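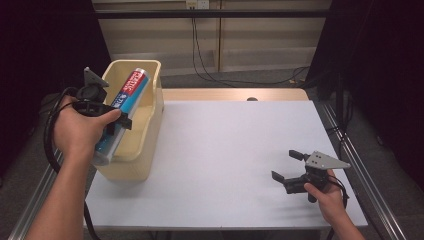

*Sealant tube in the yellow bin.*

I walked up to the old boundary stone above Grillberg again on 10 Jul 2024. I had been there once before, in October, but the fog was so thick that I only saw the side with the path. I didn't know there was writing on the back.

You get there by taking the gravel road past the last houses and turning left at the water tank. After that it is uphill through spruce for most of an hour. The sign at the bottom gives the height of the top as 1104 meters, and the map I bought in the village says 1206. I asked Radosław Górecki, who grew up near there, and he said the higher number belongs to the next hill over, which has no path. That sounds right to me.

The stone is a little over waist high and leans toward the valley. On the front is a letter P for Prever, the parish on the south side. The back has an L, for Lis, and under it a line of smaller letters that I couldn't read. I tried wetting them with water from my bottle, and then I could make out a name and part of a year, maybe 17 something.

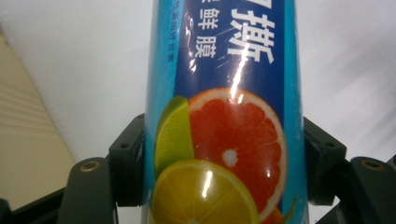 When I got home I wrote to Evangelia Lazaridis, who has put together a booklet on the boundary stones in that area. She answered the same evening. The two parishes argued over summer grazing for a long time, and the stone was put up when they finally settled. The name on the back belongs to the surveyor. There were supposed to be five stones in the row, but she has only found three. One of the others was built into a barn wall and the last one is gone.

The barn is on the way to Rirnari, so I may go that way next time. Evangelia says the owner doesn't mind people looking as long as they close the gate.

I took the longer way down, past the small lake. The footbridge at the outlet has new planks and a handrail now. There were a few cows by the water and I met one other walker, going up. My boots need new laces.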